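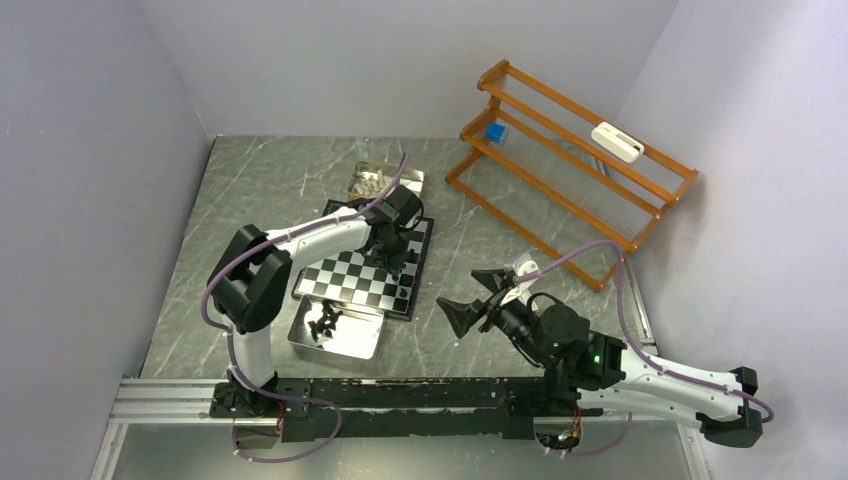 The day's work at Zutus begins with a reset. Every chess piece comes off the board and goes back into a tray, cream in one and black in the other, and then an operator sits down and starts moving them again, one at a time, through a robot arm.

Zutus is a small company on the second floor of a former print works in Nusthorpe. It has been collecting examples for a learning system called Marko since May. The idea behind Marko is simple to state. Show it enough recordings of a person guiding an arm through a task, and it should learn to do the task without the person. Getting enough recordings is where the time goes.

"People ask to see the model," says Saulius Rozīte, who runs the collection floor. "I show them the spreadsheet. Most of what we do is in the spreadsheet."

The spreadsheet lists every attempt, who made it, how long it took and whether it was kept. When I visited, the count for the chess task stood at 3,359 kept recordings. A recording is one piece picked up, carried and set down. It is thrown out if the operator bumps a neighboring piece, lets go too early or stops for more than a few seconds in the middle. It is also thrown out if the piece lands across a line, even when it stays standing.

Chess was picked because the pieces are small and come in several shapes, and because a board makes it easy to say where something should go. Marko isn't learning to play. The positions the operators build come off a printed sheet and many of them would be illegal in a real game. One I saw called for three kings.

The trays cause more trouble than the board. A piece standing on a square can be approached from straight above. In a pile, it may be lying on its side under two others, with its head pointing the wrong way. Operators learn to take from the edge of the pile first, and then have to be told to stop, because a system that only ever sees edge pieces will have nothing to go on when it meets the middle. The sheet now says which part of the tray to take from.

Shiny metal was another early worry. The cameras pick up reflections, and a dark piece on a bright tray floor can look like two. Rozīte considered lining the trays with felt and decided against it. "A kitchen drawer doesn't come with felt," he says. "If it's going to be confused, I'd like it to be confused now."

The operators work in shifts of two hours with a break in the middle. There are 13 of them on the books, mostly part-time. Some came from warehouse jobs, one used to repair watches, and several are students. The controls are a pair of handles that the arms copy. New people spend their first few shifts on practice runs that are never saved, and nearly all of them grip too hard. By the end of the first week they have usually slowed down and their keep rate has gone up.

Speed is a sore point. The engineers who train Marko want motion that looks steady and doesn't wander. The operators, left alone, get fast and develop habits. One of them always swung wide to the left before coming down on the board, and for a while so did Marko. The fix was to spread each position on the sheet across several people, so that no one's habits fill a whole section of the data.

Mistakes are kept too, in a separate file, if the operator recovers from them. A piece that tips over and is then stood up again is useful. The team at Kemeys, the firm that does the training, asked for more of these last summer, and operators now spend part of each shift knocking pieces over on purpose and picking them up. It is the least popular part of the job. Falling pieces roll, and a bishop can travel a long way across a smooth table.

Once a batch is finished it goes through a second check. Two people watch each recording at double speed and mark it independently. Where they disagree, Rozīte watches it himself, usually after lunch. He says the arguments are nearly always over pawns, which are short enough to disappear between the fingers at the moment that matters.

Results so far are mixed. Marko can clear a board into the trays on most tries. Setting one up from a pile is harder, and it still stalls over pieces that lie touching each other. Kemeys has asked for another round of recordings with crowded piles, and the new sheets were being printed as I left. The operators on the afternoon shift had already started tipping the black pieces back into their tray.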